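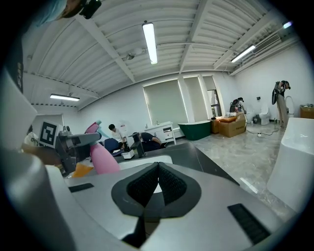
Table gris foncé et panneau blanc.

Calcaire et entretien de la cuisine : questions fréquentes

Cette page regroupe les questions que reçoit l'association Irkomer, à Gernville, au sujet de l'eau dure et de ses traces. Les réponses sont relues par Jacobus Coetzee, responsable des ateliers. Dernière relecture en mars.

Pourquoi l'eau de Gernville est-elle aussi calcaire ?
Le captage se trouve dans un plateau crayeux. L'eau s'y charge en calcium et en magnésium avant d'arriver au réservoir de Cerkport, où elle est désinfectée mais pas adoucie. Les quartiers bas, alimentés par un autre forage, ont une eau un peu moins dure.

Est-elle potable ?
Oui. La dureté ne présente pas de danger pour la santé. Elle gêne surtout la robinetterie, les bouilloires et les chauffe-eau.

Comment connaître la dureté chez moi ?
Le relevé affiché en mairie donne une valeur par secteur. Pour votre robinet, une bandelette de test suffit. Nous en distribuons à l'accueil, trois par foyer. Laissez couler l'eau froide quelques secondes, trempez la bandelette, secouez-la et lisez la couleur au bout d'une minute. Si la maison est équipée d'un adoucisseur, faites un second test sur une arrivée non traitée, en général celle du jardin.

Que signifient les degrés français ?
Un degré français (°f) correspond à 10 milligrammes de carbonate de calcium par litre. Au-dessous de 15 °f, on parle d'une eau plutôt douce. Au-delà de 30 °f, elle est dure et les dépôts se forment vite.

Le vinaigre blanc est-il efficace ?
Oui, sur les dépôts récents. Le vinaigre ménager à 8 % s'emploie pur sur un robinet chromé, coupé de moitié avec de l'eau pour les vitres et les carreaux émaillés. Laissez agir dix minutes et rincez. Sur une croûte ancienne, l'acide citrique va plus vite : deux cuillères à soupe dans un litre d'eau tiède.

Puis-je préparer mon mélange dans un ancien flacon de produit ménager ?
Seulement si vous savez ce qu'il a contenu et s'il est parfaitement rincé. Un reste de javel au contact d'un acide dégage du chlore. Collez une étiquette avec le contenu et le mois de préparation. Rincez aussi la gâchette en pulvérisant de l'eau claire plusieurs fois -- le tube plongeur garde toujours un fond de produit.
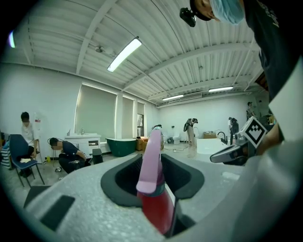 Flacon pulvérisateur rouge à gâchette rose.

Combien de temps se conserve une solution d'acide citrique ?
Deux à trois semaines, bouchon fermé. Passé ce délai, des filaments peuvent apparaître. Jetez la solution à l'évier et refaites-en une petite quantité. La poudre, elle, se garde des années au sec.

Quelles surfaces ne supportent pas les acides ?
Le marbre, le travertin et toutes les pierres calcaires. Une goutte de vinaigre y laisse une marque mate qu'il faut faire repolir. Évitez aussi l'aluminium brut, les joints en ciment et les émaux anciens. En cas de doute, essayez dans un angle peu visible.

Comment entretenir un évier clair posé dans un plan de travail foncé ?
Les deux ne se traitent pas de la même façon. Sur la cuve claire, ce sont le thé et le café qui se voient, fixés par une fine couche de calcaire. Une éponge non abrasive et de l'acide citrique dilué en viennent à bout. Sur un plan foncé, c'est l'inverse : chaque goutte sèche en laissant un cerne blanc.
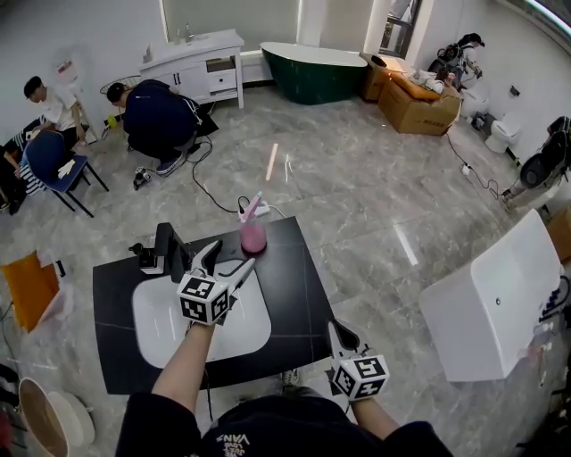 Le plus simple reste d'essuyer le plan après chaque usage avec un chiffon microfibre, en insistant au pied du robinet, où l'eau stagne. Si le matériau imite le marbre, vérifiez sa nature avant d'appliquer un acide : un stratifié ou un grès cérame le tolère brièvement, un vrai marbre jamais.

Le jet du mousseur part de travers. Faut-il le changer ?
Pas forcément. Dévissez-le à la main ou avec une pince garnie d'un chiffon, laissez-le une nuit dans du vinaigre, brossez la grille et remontez-le avec son joint. S'il reste bouché, un mousseur neuf coûte quelques euros.

Que pensez-vous des dispositifs magnétiques ?
Nous avons prêté l'appareil Kioko à des adhérents pendant un hiver. Les avis étaient partagés et nous n'avons constaté aucune différence sur les bandelettes. Nous ne le prêtons plus.

Combien de foyers ont fait tester leur eau ?
1 379 depuis l'ouverture du service, dont 254 à Cerkport. Le fichier est anonyme et consultable à l'accueil.

Faut-il être adhérent pour venir à un atelier ?
Non. L'inscription se fait à l'accueil ou par téléphone, à partir de 14 heures. Apportez vos mousseurs et pommeaux démontés dans un sachet -- les bouilloires sont acceptées si elles sont vides.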